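How do I get old tape residue off album pages without wrecking them?

trander_attic
posted 12/4/22

Hi all, first post, so be gentle! I inherited my great-uncle's stamp and postcard albums and I've been slowly working through them at the kitchen table. Most of it is in decent shape, but somebody (I suspect my grandmother, who taped everything, including the dog's license to the fridge) went through one album and fixed down every loose corner with clear sticky tape. The tape has gone brown and most of it has fallen off, but the glue is still there and the pages stick together every time I close the cover.

The album is from 1912 going by the inside page, and the paper is thick and kind of soft, almost like blotting paper. The cards themselves are mostly views of lakes and hotels. I don't think any of it is worth a lot of money. I'd just like my kids to be able to flip through it without tearing anything.

I've tried a regular pink eraser on a blank page at the back and it left a smear. I also have a bottle of Handside label remover under the sink, but it smells strong and I'm scared of it. Has anybody done this before? Do I leave it alone?

Norbert Fülöp
Please keep the label remover away from it. Soft old paper drinks that stuff up and you get a see-through spot, sometimes with a ring around it, and then you've got two problems where you had one. I did this to a page of my own years ago and I still wince when I turn to it.

What you want is a crepe eraser, the kind sold for picking up rubber cement. It looks like a square of crumbly shoe sole. Don't rub back and forth. Dab it straight down on the glue and lift, then dab again, and work from the middle of the page toward the edge. Go for short sessions, 20 minutes and then a break, or you get impatient and push too hard. Ask me how I know.

If the glue is gummy, put the page in a zip bag in the fridge for an hour first (only if the page comes out of the album easily, and squeeze the air out). Cold glue crumbles a lot better than warm glue. Let it come back to room temperature before you open the bag.

For whatever won't come off, cut a sheet of silicone release paper and slip it between the two pages. I buy mine from Shearer, but baking parchment will do in a pinch. It stops the sticking right away and you can come back to the glue some other winter. I have an album that's been waiting since February of the year we moved, and it's doing fine in there.

Oh, and for the loose corners afterward, use paper photo corners and leave tape out of the house completely.

okia_lou
just use baby powder on the sticky parts, works on everything

Norbert Fülöp
I'd skip the powder, sorry Lou! It does kill the stickiness, but it gets down in the fibers and turns gray, and on soft paper you'll never brush it all out. Fine on a plastic sleeve, though. One more thing for the original poster: take a quick phone picture of every page before you start, so you know which card went where. I always think I'll remember and I never do.

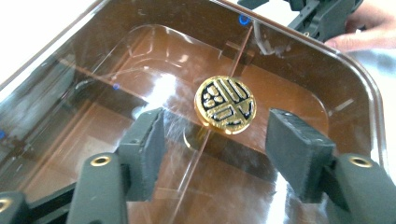
Also, if any of the postcards have writing in purple or blue pencil, keep them out of the fridge bag. Some of those old copying pencils bleed with the tiniest bit of damp. Good luck with it, and post back when you get to the lake hotels, I'd love to hear which ones you've got.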